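Triltdale Village Hall – tile and pattern makers wanted

We are looking for people to join us in March for the Triltdale hall floor, a project that has been talked over in more kitchens than I can remember. The old entrance lobby needs a new terrazzo-style floor, and we would love it to be designed and laid by people who live nearby. You need no experience at all, only patience and a pair of knees that don't mind a bit of kneeling.

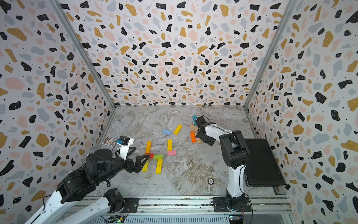
Marciniak will be supplying the chips and teaching us how to mix, pour and grind, and they have asked us to settle on colours before the winter. Tastes vary enormously, as you would expect! Several of us are very taken with black, mustard, soft pink and pale blue-grey on off-white, as on the walls here, while others would like something quieter that won't show the mud. Come and argue your corner – there will be cake.

We have room for 40 people over the 2 weekends, and you are welcome to come to one or both. Lunch is provided, and Zevari are kindly lending gloves, goggles and kneeling mats.

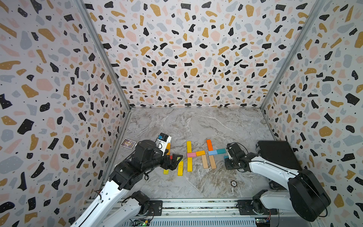
One of last year's mosaic group wrote to say that she had arrived knowing nothing about mortar and gone home wanting to redo her own porch, and that anyone hesitating should simply put their name down. We couldn't agree more.

Please write to the hall with your name, which weekend suits you and anything we should know about diet or access.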